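Teder 37 by Hasum

Mid-range phone, black or a green that Hasum calls Moss

In stock. SIM-free. Charger not included, as is now traditional.

The Teder 37 replaces last year's Teder, which was a decent phone with a camera that made everyone look mildly unwell. The camera has been fixed. The price has gone up by £19, and you may draw your own line between the two.

The screen is flat, so you can buy a cheap protector and have it stick all the way to the corners. There is a headphone socket on the bottom edge, next to the USB-C port. The fingerprint reader lives in the power button and works with either thumb, though it takes a dim view of gloves.

Battery life is a full day of maps, messages and arguing with relatives. Video calls will shorten that, as they shorten most things.
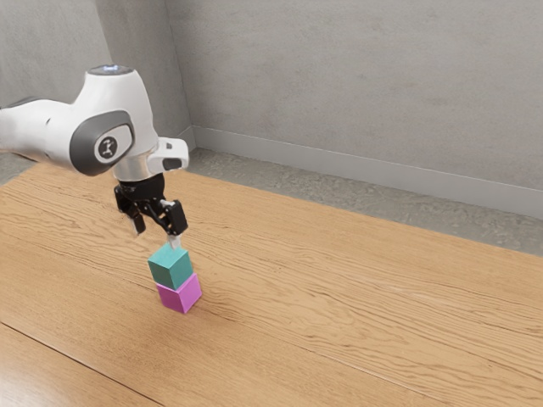
Remico bought one in Moss and left this review on 2024-06-09: "Came from a Kudo that died in the bath. Setup took ages because it wanted to move all 1,651 of my photos before it would let me make a call. Since then no complaints, except the ringtones, which are dreadful. Four stars."

We have listened to the ringtones and can't argue. You can load your own from the Sounds menu.

Photos can be skipped during setup and moved later over Wi-Fi. The button for this is small, grey and at the bottom of the third page.

What's in the box
Phone
USB-C cable, short
SIM tool
Leaflet in several languages, telling you to see the website

Details
Weight: 214 g
SIM: two slots, one of which also takes a memory card, so choose
Back: matt plastic, doesn't show fingerprints much
Splash resistant. See Remico's remark about baths.

Cases for last year's Teder don't fit. They look as if they will, right up to the camera bump. The 37 has its own case, sold separately, in black or in a clear plastic that will be yellow by next June.

Delivery and returns
Orders go out the next working day. Unopened phones can come back for a full refund. For opened ones, please remove your account first, or we'll have to send you an email about it and wait.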